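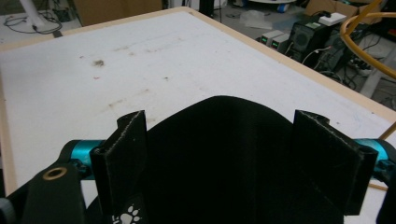
WORK & HOME | Small Business

Print this page | E-mail this story

She does alterations. Hems mostly, prom dresses in spring, the odd wedding coat. Shop is two rooms over the pharmacy on Clivden Street, up a staircase that smells like floor wax. We talked on a Thursday, before she opened, with the iron already ticking.

"I've got 11 minutes and then a zipper," she said. We got 30.

How she started: not on purpose. Laid off from the Lomell plant office, had a machine, had a neighbor with pants too long. "I charged her four dollars. She told her whole church. I did pants for that church until Christmas."

Rent was the first scare. She'd figured on thread, needles, a sign. Hadn't figured on a deposit, or on the electric. First month she took in $1,763 and thought she was rich. "Then I paid everybody. I had enough left for a sandwich and I split the sandwich with my sister."

What people get wrong, she says, is time. They come in Friday noon for a Saturday wedding. "I used to say yes. I'd be up at 2 in the morning picking out somebody's beading, crying on it." Now there's a rush fee, written on a card by the register. Most people read the card and find out they can wait til Tuesday.

Taking in is easy. Letting out, you need something to let out, and newer clothes don't have it. "I open up a side seam and there's a quarter inch in there. Where am I supposed to go with that? My mother's dresses, you could gain a whole person." She'll show you a skirt from the sixties if you ask, the inside of it, all that extra cloth just folded and waiting.

The machine is an old Anix, bought used. She's had fancier. Sold the fancier one. "It had two hundred stitches. I use three."

Zippers she hates. Everyone in the trade hates zippers, she says, and charges too little for them, herself included. Leather she sends across town to Daneshvar Shoe & Leather, who send her their coat linings back. No contract, no paperwork, they settle up when one of them remembers.

Does she want to hire? Long pause. She had a girl in June, good hands, left for school. "I'd take her back tommorow. But I don't want to be a boss of six. I want to sew and go home."

Advice for someone starting out: raise the price of a hem before you raise anything else. Get paid at drop off. Buy the good scissors and hide them from your family.

Then the bell on the stairs. A man with a garment bag, already apologizing. She pointed at the card.

COMMENTS (4)

hemline_dot: The side seam thing is SO true. Bought a dress last year, nothing in there to let out at all

Rickety: is she taking curtains? lined ones

pm_westside: She fixed my dad's suit for the funeral, same day, wouldn't take the rush fee. Good lady.

hemline_dot: @Rickety I asked in the spring, she does them but not floor length

Print this page | E-mail this story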